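Open Day at the Prendergast Growers' Hall

I had been meaning to go to the Prendergast open day for years, and every July something got in the way. This time my sister drove, which meant we left late and stopped for coffee twice, but we still got there with most of the day ahead of us (and a parking spot in the shade!).

The hall sits at the end of a long gravel lane, past the old Durnik packing sheds. Admission is 3 dollars, and you get a paper map that I folded wrong straight away and never got flat again. We started outside with the greenhouses, where Rami Daher was leading the tours. He has been growing tomatoes for 15 years and is one of those people who can talk about watering for half an hour and leave you wanting more. He let us rub the leaves and smell our fingers, and I was right back in my grandmother's yard.

After that we went in to the tasting and sorting tables, which were my favorite part of the whole visit. I loved the striped cloth, with its pink and white lines - I asked a lady where it came from and she wasn't sure, so if any reader knows, please write to me. It made a lovely background for the reds and oranges.

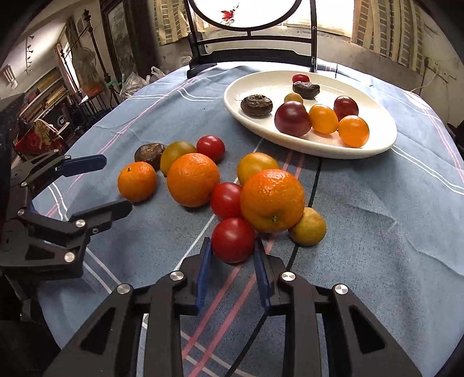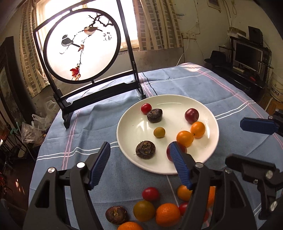
I came home wanting to put fruit on a white plate at every meal. My sister, who claims not to like raw tomatoes, tried a yellow one and then went back for another when she thought I was looking at the seed packets. The mandarins were sweet with a little sharpness at the end, and the peel came away easily, so my pockets smelled wonderful all the way home.

The seed stall was run by Estik, a small outfit from the next county over, and I spent more there than I had planned. They had 60 kinds of tomato seed alone, in little brown envelopes with handwritten labels. I picked out a striped one and a small orange one, and I will report back if they come to anything.

Lunch was soup and bread in the back garden. Get in line early, as the soup was gone by the time the people behind us reached the pot. The Zorbridge bus stops at the gate if you'd like to leave the car at home, and we may do that next year.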